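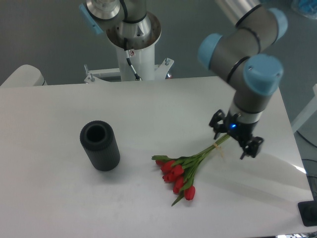

シェアキッチン兼イベントスペース「ロレンテ」で、週末の受付と会場づくりを手伝ってくれる方を探しています。店主の私が一人で予約の返信から掃除までやってきたんですが、5月から貸切パーティーの予約がどっと増えて、さすがに手が足りなくなってきました(先週は返信しながら寝落ちしました)。お願いしたいのは、お客さまのお出迎え、テーブルの配置換え、それからお花まわりの支度です。赤いチューリップの花束を、縦に細かい溝の入った濃いグレーの筒形の花瓶に活ける、くらいのことができれば十分。白いテーブルに赤い花って、それだけで部屋がぱっと明るくなるんですよ!生け花の心得は要りません。私も完全に自己流です。

勤務は土日祝の10時から18時のあいだで、5時間以上入れる方だとうれしいです。夜の貸切が入った日は21時までお願いすることもありますが、これは必ず前もって相談します。毎週でなくても大丈夫で、月に3日くらいから考えています。時給は1,288円、研修中も同じ金額です。交通費は往復1,000円まで出します。まかないというほど立派なものはないけれど、平日にキッチンを使っている焼き菓子屋さんがよく端っこを置いていってくれるので、おやつには困りません。バターの香りに弱い人は覚悟してください。

場所は川沿いの古い倉庫を直した建物の2階です。エレベーターがなくて、階段は30段。飲み物のケースを運ぶ日もあるので、そこだけは体力と相談してくださいね。会場は立食で最大30名、着席だと12名まで。着席のときは椅子を倉庫から出して並べて、終わったらまた戻します。最初の数回は私が一緒に入るので、手順は見ながら覚えてもらえれば。

英語は、できたら助かるけれど必須ではありません。月に一度、コンラッド・フライさんのパン教室があって、ドイツなまりの早口英語が飛び交います。とはいえ本人が身ぶりたっぷりの方なので、私の英語でもなんとかなっています。むしろ大事なのは、お客さまが入り口で迷っているときに、さっと「こんにちは」と声をかけられること。人見知りでもいいんです、私もそうなので。あいさつだけ、ちょっと頑張ってもらえたら。

年齢や経験は問いません(高校生の方はごめんなさい、夜にかかる日があるので18歳以上でお願いします)。副業の方も、子どもが大きくなって週末があいたという方も歓迎です。服装は動きやすければ自由で、エプロンはこちらで用意します。髪色もネイルもお好きにどうぞ。ただ、食べ物を出す日は使い捨て手袋をつけてもらいます。

応募は、サイトのお問い合わせフォームから「週末スタッフ希望」と書いて送ってください。お名前、連絡先、入れそうな曜日と時間、それと好きな食べ物をひとつ。履歴書はいりません。締め切りは1月9日です。3日以内に私から返信して、そのあと一度お店に来てもらい、お茶を飲みながら30分ほどお話しできればと思っています。見学だけしてから決めたい、というのも全然ありですよ。階段をのぼって右側の、緑の扉です。呼び鈴の調子が悪いので、遠慮なくノックしてください。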